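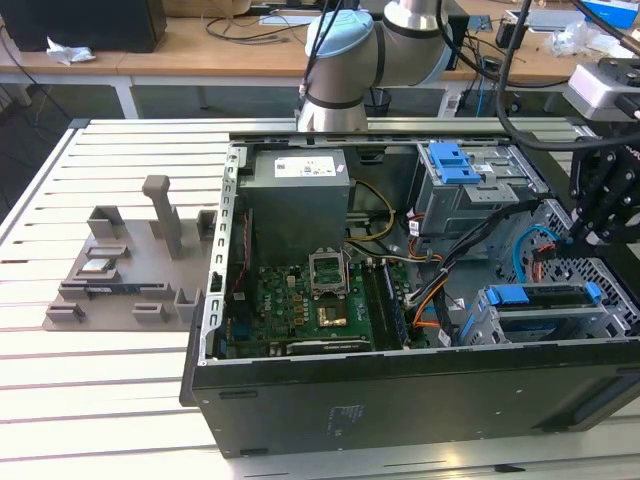 Itberg를 소개합니다

안녕하세요. Itberg는 오래된 데스크톱 컴퓨터를 열어서 살펴보고, 아직 쓸 만한 것은 다시 쓸 수 있게 손보고, 더는 어려운 것은 부품 하나하나를 챙겨 다음 자리를 찾아 주는 작은 작업장이자 교실입니다. 소개 글을 쓰자니 어디서부터 말씀드려야 할지 조금 막막한데요, 저희를 찾아오시는 분들이 가장 먼저 보시는 것이 대개 작업대 위에 옆으로 눕혀 놓은 본체라서 그 이야기부터 해 보려고 합니다.

본체는 늘 눕혀서 엽니다. 세워 둔 채로 옆판만 떼고 일하시는 분들도 많고 그렇게 해도 안 될 것은 없지만, 눕혀 놓으면 메인보드가 책상에 펼친 지도처럼 한눈에 들어옵니다. 전원 장치가 어디에 앉아 있고 드라이브 자리는 어디쯤이며 굵은 케이블 다발이 어디를 지나가는지, 처음 오신 분도 의자를 당겨 앉아서 찬찬히 따라가 보실 수 있지요. 저희 작업대 상판은 알루미늄 프로파일을 나란히 놓아 만든 것이라 틈이 있습니다. 그래서 작은 나사가 빠지기도 하는데(네, 자주 빠집니다!) 그 덕분에 나사 접시를 꼭 옆에 두는 버릇이 다들 몸에 배었습니다.

처음 시작할 때의 이야기

Itberg의 첫 작업대는 창고 한쪽에 놓인 책상이었습니다. 동네 사무실이 이사를 가면서 내놓은 본체 몇 대를 얻어 와서, 퇴근 후에 모여 뜯어 보고 닦아 보고 다시 맞춰 보던 것이 시작이었지요. 그때는 이름도 없었고 간판도 당연히 없었습니다. 그러다 주변에서 "우리 집에도 안 쓰는 컴퓨터가 있는데 좀 봐 줄 수 있느냐"는 말씀을 하나둘 해 주셨고, 어느새 책상 하나로는 감당이 안 되어 지금의 자리로 옮겨 왔습니다. 접수 장부도 그때부터 쓰기 시작했는데, 가장 최근에 적힌 접수 번호가 3507번입니다. 장부는 아직도 손으로 씁니다. 컴퓨터를 만지는 사람들이 종이에 적는다고 웃으시는 분들도 계시지만, 맡기신 분이 그때 하신 말씀까지 여백에 적어 두기에는 종이만 한 것이 없더라고요.

지금 작업장은 방이 2개입니다. 앞쪽 방은 Jelby라고 부르는데 접수와 수업을 하는 곳이고, 뒤쪽 방은 부품을 분류해서 보관하는 곳입니다. 부품 보관에는 저희가 직접 만든 목록 프로그램 Clelex를 씁니다. 화려한 것은 없고 부품 이름과 규격, 어느 선반에 있는지, 어떤 본체에서 나왔는지를 적어 넣는 정도의 소박한 물건이지만, 찾던 메모리가 몇 번째 선반에 있는지 금방 알 수 있다는 것만으로도 저희에게는 참 고마운 도구입니다. 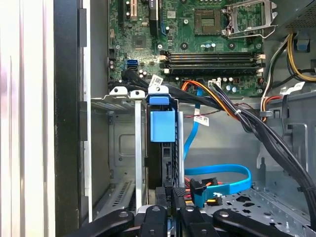 저희가 하는 일

본체가 들어오면 먼저 겉을 닦고 옆판을 떼어 냅니다. 안을 들여다보면 그 컴퓨터가 어떻게 지내 왔는지 조금은 짐작이 됩니다. 먼지가 어디에 많이 쌓였는지, 케이블이 얌전히 묶여 있는지 아니면 급하게 밀어 넣은 모양인지, 그런 것들을 천천히 봅니다. 급하게 손부터 대지 않고 보는 시간을 넉넉히 두는 것이 저희 방식이고, 수업에서도 처음 한동안은 드라이버를 나눠 드리지 않습니다.

그다음이 부품 차례입니다. 메모리는 슬롯 양쪽 끝의 걸쇠를 벌려서 빼고, 슬롯이 4개인 보드라면 어느 자리에 무엇이 꽂혀 있었는지 먼저 적어 둡니다. 프로세서 소켓은 가장 조심하는 자리입니다. 금속 덮개를 젖히면 금빛 핀이 촘촘하게 드러나는데, 소매 끝이 살짝 스치기만 해도 휘어질 수 있어서 저희는 소켓이 열려 있는 동안에는 그 위로 케이블도 넘기지 않고 이야기도 조금 작게 합니다. 소리 때문에 핀이 휘지는 않겠지만 마음가짐이라는 것이 있으니까요.

전원 케이블과 드라이브 케이블은 따로 시간을 들여 정리합니다. 오래된 본체의 케이블은 길이도 두께도 제각각이고, 노란 선과 검은 선이 뒤섞여 굵은 다발을 이루고 있는 경우가 많습니다. 커넥터를 뺄 때는 선을 당기지 말고 커넥터 몸통을 잡으시라고, 한 수업에서 몇 번이고 말씀드립니다. 듣는 분들은 지겨우실 텐데도 늘 웃으면서 들어 주셔서 고맙습니다.

손보기를 마친 컴퓨터는 원래 주인께 돌아가거나, 필요로 하는 공부방과 도서실로 갑니다. 다시 쓰기 어려운 부품은 재활용 업체인 Pylypenko에 보냅니다. 금속과 기판, 플라스틱을 꼼꼼하게 나눠 처리해 주는 곳이라 저희도 마음 놓고 맡기고 있습니다.

함께 배우는 시간

Itberg의 수업은 자격증을 위한 과정이 아닙니다. 집에 있는 컴퓨터를 한 번쯤 열어 보고 싶었는데 망가뜨릴까 봐 겁이 났던 분, 아이와 함께 무언가를 분해해 보고 싶은 분, 젊을 때 조립을 해 보았는데 다시 손에 익히고 싶은 분이 주로 오십니다. 한 본체를 가운데에 두고 둘러앉아 메인보드의 확장 슬롯은 무엇을 꽂는 자리인지, SATA 포트에는 어떤 케이블이 들어가는지 하나씩 짚어 가다 보면 정해 둔 시간이 언제나 모자랍니다.

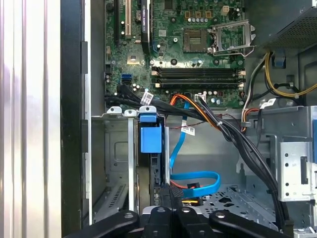
그래서 다음 수업으로 넘어가는 이야기가 늘 생기는데, 이어서 듣겠다고 다시 오시는 분들이 계셔서 이제는 처음부터 두 번에 나눠 진행하고 있습니다. 첫 시간에는 열고 보고 빼는 것을, 다음 시간에는 닦고 꽂고 닫는 것을 합니다. 빼는 것보다 꽂는 쪽이 더 어렵다고들 하십니다. 메모리가 제자리에 들어갈 때 나는 딸깍 소리를 처음 들으신 분들의 표정은 저희가 이 일을 계속하는 큰 즐거움이고요.

수업료는 없고 나사와 청소 용품 값으로 한 분당 2000원씩만 받습니다. 공구는 모두 마련되어 있으니 손목이 편한 옷을 입고 오시면 됩니다. 반지나 팔찌는 잠시 빼 두시는 편이 좋습니다. 가지고 계신 본체로 해 보고 싶으시다면 가져오셔도 괜찮은데, 이때는 중요한 자료를 미리 다른 곳에 옮겨 두시기를 꼭 부탁드립니다.

컴퓨터를 맡기고 싶으시다면

쓰지 않는 데스크톱 본체는 언제든 받고 있습니다. 켜지지 않아도 괜찮고, 부품이 몇 개 빠져 있어도 괜찮고, 옆판을 잃어버리셨어도 괜찮습니다. 모니터와 프린터는 보관할 자리가 넉넉하지 않아 지금은 받지 못하고 있으니 너그럽게 이해해 주세요. 저장 장치는 빼고 주셔도 되고, 그대로 주시면 보시는 앞에서 분리해 돌려드립니다.

오시기 전에 문의 게시판에 한 줄 남겨 주시면 작업대를 비워 두고 기다리겠습니다. 지나가다 문이 열려 있으면 그냥 들어오셔도 좋습니다. 누군가는 본체 앞에 고개를 숙이고 있을 테니, 대답이 조금 늦더라도 한 번만 더 불러 주세요.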